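4 min read

4.2 Near-miss outcomes and session length

In the second part of the study we looked at how the near-miss affects the time a player stays with one slot game. A near-miss is a spin where the two first reels show the same symbol and the third reel stops one position before or after it. The player loses the same amount as in any other losing spin, but many players describe the result as "almost a win." Cloutier and Thibodeau, in their earlier work on land-based machines, found that this feeling was stronger when the reels stopped one by one, from left to right. Our question was if the same holds for online slots, where the reels are only drawn by software and the player can stop them with a second click.

The sessions were played on Arkar, a three-reel test game that was written for this study and is not offered to the public. Each participant received 600 credits and could play until the credits were finished or until he or she wished to stop. The credits had no money value. We are aware that this is a weakness, and we return to it in Section 6. The participants were divided in two groups of 50. In the first group the near-miss appeared with the frequency that comes naturally from the reel strips. In the second group the strips were arranged so that near-misses came more often, while the return to the player was kept the same. Both versions were checked by Vernon Morin before the sessions started, and one mistake in the pay table was corrected in February. 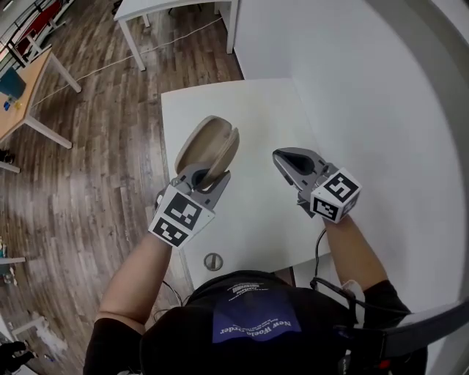 Figure 3

The participants were not told which version they played. After the session they filled in a short form with 8 statements, for example "I felt I was close to winning" and "I stopped when I had planned to stop." The form was adapted from the one Sylvie Kowalchuk prepared for the Nudham bingo survey, with the wording changed where it spoke of cards and callers.

The players in the second group stayed longer, but the difference was smaller than we expected from the literature. It was also not equal for all players. Those who wrote that they play slots regularly were almost not affected. Those who play seldom stayed clearly longer when near-misses were frequent, and they also agreed more strongly with the statement on being close to winning. One possible explanation is that regular players already know how the reels behave – they have seen the third symbol pass by many times and give it little meaning. Another explanation is simply that they found our game boring. Several of them wrote this on the form, and a game without bonus round or free spins is of course far from what they are used to.

The stop button gave a less clear picture. Players who used it often said that they had some control over the result, although the outcome was decided at the moment the spin began. This agrees with Woldemariam, who calls it "the borrowed hand." However, we cannot say that the button itself made the sessions longer. It also makes every spin shorter, so a player may complete more spins in the same time, and the two effects are difficult to separate with our data. In the next section we therefore use number of spins, and not minutes, as the main measure.

We thank Yvette Gosselin for her comments on an earlier version of this section.

Share this article 2 comments

This site uses cookies to remember your reading preferences. Accept Manage settings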